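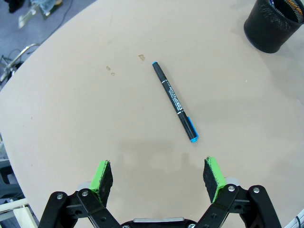

Farzad Azimi told me in our first meeting that a shared desk does not become messy because of big objects, it becomes messy because of pens. I did not agree with him at that time. My plan was to study bags, coats and laptops in the reading room, and I wrote two pages about it. After the first week of observation I changed the topic, and this report is about pens and markers on the shared tables.

## Background

The reading room at Brustby is used by students of three departments. The tables are light in color and have rounded edges, and they are old enough to have small chips and brown marks in the surface. A mesh cup for pens stands on the table, and everybody may take from it. The cups were bought from Kostamel two years ago, and there is no rule about them on the wall.

My question was simple: when a person takes a marker from the cup, does the marker return to the cup, or does it stay on the table?

## Method

I sat in the room in March, always in the afternoon, and made notes by hand. One "use" means that a person takes a pen or marker from the cup and later leaves the table. I recorded 100 uses. I did not write names and I did not speak to people while they were working.

For every use I wrote one of these results:

- back in the cup
- left on the table, near the cup
- left on the table, far from the cup
- gone from the table

"Near" means that a sitting person can reach the pen and the cup with the same hand without moving the chair. Elaheh Talebi checked a part of my notes and we disagreed in 2 cases, both about the word "near". We kept my first answer in both.

## What I observed

Double-ended markers were a special case. A normal pen has one cap, and people seem to finish with it in one movement. With a double-ended marker many people closed one side, used the other side, closed it also, and then put the marker down flat beside their paper. It was left there when they stood up.

The position of the cup was also important. When it was pushed to the far corner of the table, more markers stayed lying on the surface. I think that people do not want to stretch over another person's notebook, but I did not ask them, so this is only my opinion.

Light tables have one advantage - a black marker is easy to see on them. Several times the next student saw a marker, picked it up and dropped it in the cup before opening a bag.

## Problems with the study

The room was quiet in March and the results may be different before exams. Also, I moved one cup by mistake while cleaning my own place, and I removed that afternoon from the notes.

## Next step

I would like to repeat the observation with the cup fixed in the middle of the table. Elaheh has already asked if we can use the tables near the window, where the light is better for taking notes.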